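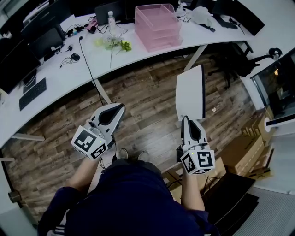
Nokuthula Magagula says the cables at the long desk are fine where they are and that she has never once caught a foot in one. Noted. It stays on the list.

Search this site Enter keywords Go

Workstation check, Wutida office, Friday, February 6, 2026

Cables clear of walkway: NO. One black cable hangs off the desk edge toward the floor. "Tidied" in July, according to the last sheet. I'd like to know by whom.

Cables on desktop: POOR. Tangled by the mouse, more along the edge with the chargers.

Drinks away from equipment: NO. Water bottle next to a monitor. The cap is on, which I suppose counts for something.

Desktop free of trash: NO. Crumpled plastic bag beside the pink tray.

Floorboards: PASS for now. They look weathered, and I don't take the Lekota finish guarantee very seriously.

Upright white panel on floor: ASK. Is it secured? "It's never fallen" is not an answer.

Desk legs: not load tested. Hemis brochure claims are not a test.

Recheck in 5 days. I expect the same cable.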